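Fendero Data Collection Station
Set-up and Operating Guide

Section 6. Recording Examples on the Grid Table

Read Section 5 (Mounting and Power) before you start. The steps below assume both arms are bolted down, the pendants are connected, and the station has passed its safety check.

6.1 Preparing the surface

1. Cover the table with brown kraft paper. Pull it flat and tape the edges down. Small wrinkles do not affect recording. Replace the paper when it tears or when marks build up in the cells nearest the arms.

2. Lay the long tape lines first, then the cross lines. Use a matte tape in a dark color. Glossy tape reflects the overhead lights and the reflections end up in the examples.

3. Open the Gezer recording software and select Table > New Grid. Touch the gripper tip to each corner of the grid when the software asks for it. Do not lean on the table during this step.

4. Save the grid under a new name. If you reuse an old name, the earlier corner values are overwritten and cannot be recovered.

Note: Cells do not have to be the same size. The software works from the corners you touched in and treats the lines as a guide for the operator.

6.2 Choosing and placing objects

1. Load a task sheet. Each sheet names the objects, their starting cells, and the goal, for example "move the fruit from the board to the plate."

2. Place the objects in the cells given on the sheet. They may sit across a line if the sheet says so.

3. Change the layout after every 32 examples. A model trained on one layout tends to learn the layout and will miss when a plate is moved one cell over.

4. Leave at least one object on the table that the task does not use. Trays with printing or drawings on them are suitable.

CAUTION: Do not place or move objects while an arm is enabled. Press the red stop button on the pendant for that arm first. If you have to reach between the arms, stop both.

6.3 Recording

1. Move the arm to its start position, with the gripper pointing down at the paper.

2. Press Record in Gezer and wait for the tone.

3. Guide the arm through the task at a steady speed. Pauses longer than 6 seconds are flagged for review.

4. Return the arm to the start position and press Stop in Gezer. This ends the recording only. It does not disable the arm.

5. Mark the example Good, Failed, or Discard. Keep failed attempts if the arm followed the task and missed. Discard examples where a hand entered the grid or an object was out of place at the start.

A basic pick-and-place task needs 600 Good examples before a first training run. The full Driltby task set calls for 4000.

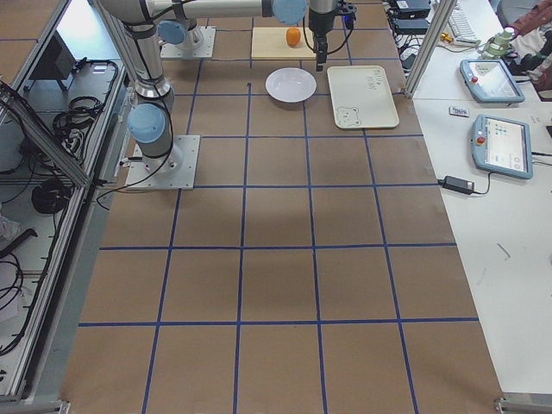 Putholm Robotics Documentation
Technical Writer, Data Collection Products
Last revised October 28, 2021

6.4 Between sessions

Keep the pendants on the side desk, screens up, with the stop buttons clear. Power adapters may stay on the desk, but cords must not cross onto the grid. The cable from the gripper should be strapped along the arm with enough slack for the wrist to turn fully both ways.

Spare cable goes in the cabinet, coiled. Check that nothing hangs out on the table side before you enable an arm.

6.5 Common problems

Gripper closes beside the object. The grid has shifted. Repeat steps 3 and 4 of 6.1.

Recording stops early. The disk is full or the pendant has lost its connection. Check the disk first. Partial recordings are saved in the Incomplete folder and are not counted toward the total.

Light-colored objects wash out against the board. Lower the exposure one step in Camera > Levels. Grids saved before the June update keep their old exposure value and have to be changed one at a time.

Go on to Section 7 to export examples for training.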